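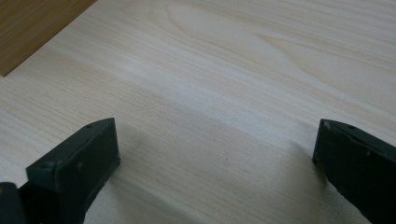
Hand gripper won't pinch flat parts off a pale tabletop - student project help?

Adesuwa Usman
Posted Tue 25 February in Clubs and Class Projects

Hi all! Second-year student here, on a class project called Belay. We have a two-finger hand-held gripper with a camera on it, and the idea is you do a task by hand with the thing, the camera records it, and later the arm is supposed to learn to copy you. Our task is picking flat wooden tokens off a table and dropping them in a cup.

So far I have recorded 89 tries and we only kept 29. The fingers come down, close, and the token just skates away from me. When I do get hold of it, it's by one corner and it spins. The second problem is that our tracking software (we use Skerko, the free version) keeps losing its place over the light board. It's fine when I hold it over the floor tiles, so I don't think it's the camera.

I've tried going slower, I've tried tilting, I've tried swearing at it. The black fingers have the plain hard tips they came with. Our teacher says we can change anything except the gripper body, and we need a decent set of recordings before the demo in June. What would you fix first?

Bukum
Tips first, for sure. Hard flat tips on a hard flat board is about the worst combo there is for thin parts. We had the same trouble in our club and what got us going was a strip of thin rubber on the inside of each finger, with the bottom edge hanging down just a hair past the plastic. It bends when you touch down, so you can press a little and it gets under the edge of the token.

Also, look at where your fingers are before you close them. I used to hover with them wide open and then try to drop and pinch in one move - doesn't work, you land with one finger early and it shoves the part over to the other side. 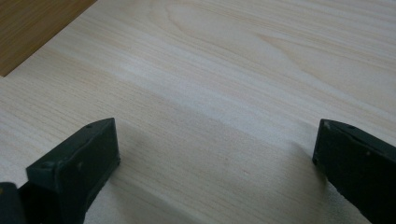
What I do now is come down open, touch the table lightly on both sides, wait a beat, then close slow. It feels silly for the first six tries and then your hand just does it. And keep the wrist straight! If one tip is higher than the other you get exactly the spinning you're talking about.

For the tracking, I'd guess it's the table. Pale wood with soft grain doesn't give the software much to grab onto, and shiny patches slide around when you move. Lay some junk around the edges of the work area, stuff with corners and dark print. Old magazines work great. Just don't move them in the middle of a take, and if you can turn off a lamp that's making glare, do that too.

Geltavance
buy thicker tokens lol

ok real reply, we cut ours from thick foam board and it went from hopeless to easy in one afternoon. check with your teacher if thats allowed. also dont throw out your bad takes yet, our whole set was close to 3,000 and we ended up going back through the rejects for stuff we could use

Adesuwa Usman
Thank you both!! Rubber strips are going on tomorrow, and I have a giant stack of magazines from my aunt. Thicker tokens is a maybe, I have to ask. Bukum, did you glue the rubber or just use double-sided tape? I'd like to be able to peel it off again if it goes wrong.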